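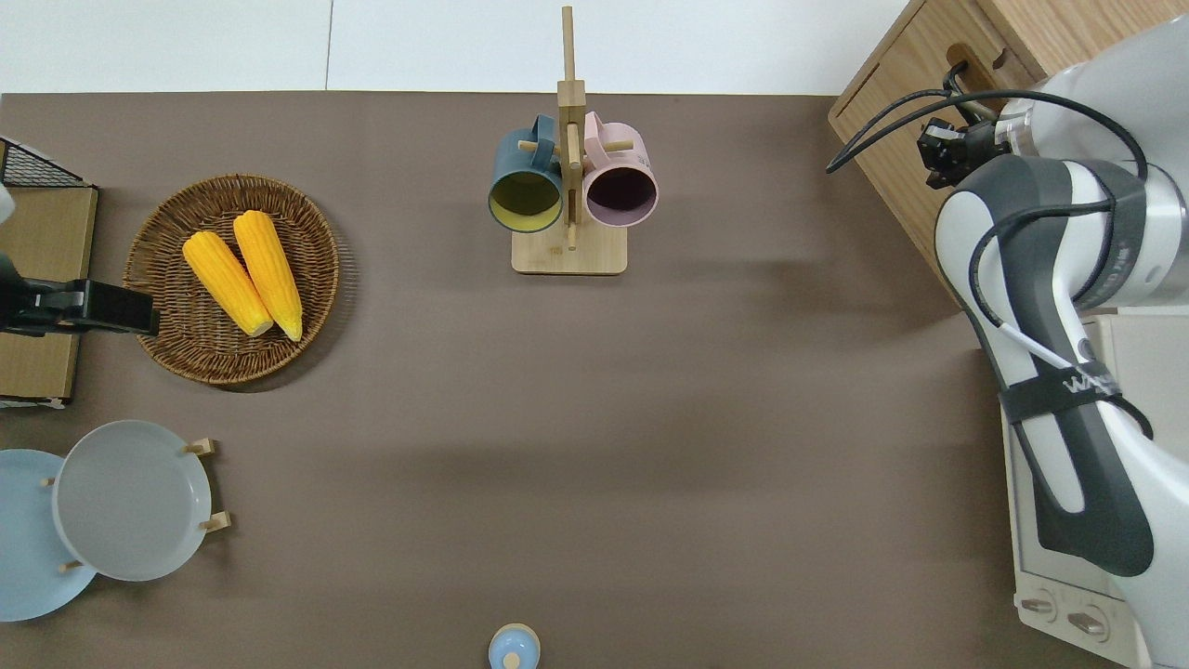 Tabletop set-up with mug stand, plate rack and wicker tray; the arm and its black gripper are at right.

The Drurnell tabletop comparison is a test procedure for robot grippers, used to judge how well different gripping tools cope with ordinary kitchen objects. It was drawn up at the Drurnell workshop by Sevim Akbulut and Volkan Karaca and is now in its second version, published on 2025-07-10.

Layout

The test is run on a plain table with one arm fixed at the side. Mugs hang from the pegs of a wooden stand, plates stand upright in a rack, and other items go in a shallow woven tray. Corn cobs are a usual choice for the tray. Furniture such as a small cabinet may be placed within reach for tasks that involve a handle. The positions are not marked on the table – the operator sets them by eye from a reference photograph.

Procedure

Each gripper is fitted to the same arm and driven by the same controller. An attempt begins with the gripper open and clear of all objects. Lifting a mug off its peg counts as complete when the handle has cleared the peg and the mug has been set down upright. Plates must be drawn out of the rack without touching the one beside them. An object dropped on the table is scored as a failure, even if it is picked up again.

Comparison of 2 grippers

The first full comparison covered the Prekine, a parallel gripper with flat fingers, and the Fonetti, which has softer, curved ones. It ran to 598 attempts, of which 343 were made with the Prekine. The Prekine did better on plates and mug handles. The Fonetti held the corn more reliably but often caught on the neighbouring mug when the two hung close together.

Criticism

Veronica Pană has argued that the layout favours narrow fingers, as the mugs hang so near each other. Akbulut replied that crowded stands are common in homes. A variant with wider spacing, known as the Jaunzems layout, has been in use since February. Results from the two layouts are listed separately.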